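Automation module, week 3. Notes from the lab visit, typed up quick
February 1, 2020

For those who missed the coach. Host was Marijke Cuypers, she runs the handling cell at Jovel. Anju Sengar led our group. Handout from December still applies, bring it on Tuesday.

First stop: fixtures. Marijke's main point, a cell is mostly furniture. Everything the arm works with needs a known home. Sloped walls on the bin so dropped parts slide back to the floor where the arm can get at them.

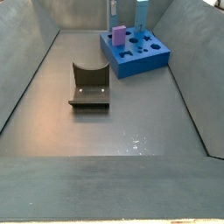 Locating features. Definition from lecture 2: any shape that limits where a part can end up. Cheapest kind is a cut edge. See the black holder, upright panel with a curve cut in the top, a round part would settle to the middle of it without any sensing at all. Flat base so it stays put. Know the diffrence between locating and clamping, it comes up every year.

Then tolerances. Too tight and it jams, too loose and the next step gets a crooked part. Anju asked about chamfers. Answer: yes, nearly always, and on the part as well if you're allowed. 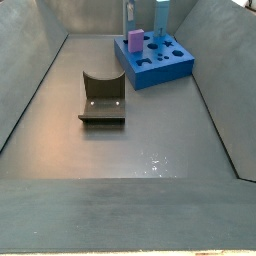 Orientation costs more than position. A round peg has one less thing to get wrong (spin doesn't matter). Compare the cutouts on the blue foam board: the star and the hexagon both need the turn right before anything drops, and the star is much fussier. Work out how many valid turns each has, hand in with the problem sheet.

Grasping. Flat faces easiest. Tall parts, watch the bottom end, small tilt at the fingers = big miss at the floor. Marijke: approach from above, slow for the last bit, don't trust the first number you measured.

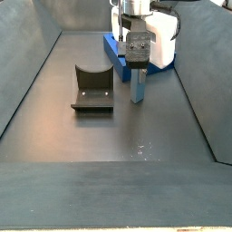
Fig. 3. Light blue block held upright in the gripper, just clear of the bin floor.

Cycle log we were given has 109 runs in it, spreadsheet is on the course page. Ignore column 4, its a duplicate.

Reading: Hofstetter, ch. 2. Problem sheet to Anju's tray, room 525.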